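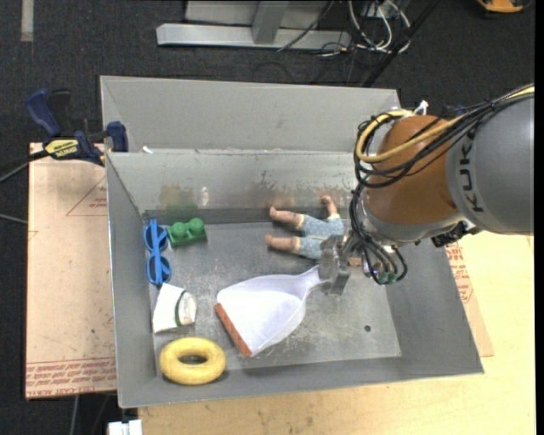

Search this site Enter keyword Go

Residents Services Permits Contact

Services > Lost Property > Frequently Asked Questions

Lost Property Office, Town of Ikenmont

How long are items kept?
Items handed in at the town hall or on town buses are held for 40 days. Perishable goods are discarded at the close of business.

How do I claim an item?
Complete Form 271 at the front desk and present photo identification. A claim may be made on behalf of another person with that person's signed permission.

Can I ask by telephone whether an item has been found?
Staff will check the register for wallets, keys, telephones and eyeglasses only. All other inquiries must be made in person.

Is there a fee?
No fee is charged for collection. Postage is payable in advance by the claimant.

What happens to unclaimed items?
Clothing and toys in good condition are donated. Items of value are sold at the public auction held each February. Identity documents are returned to the issuing agency.

May the finder keep an unclaimed item?
A finder who left a name and address may apply in writing within 30 days after the holding period ends.

Whom should I contact about a disputed claim?
Please write to Florante Aquino, Records Supervisor. The office is closed to the public on Friday.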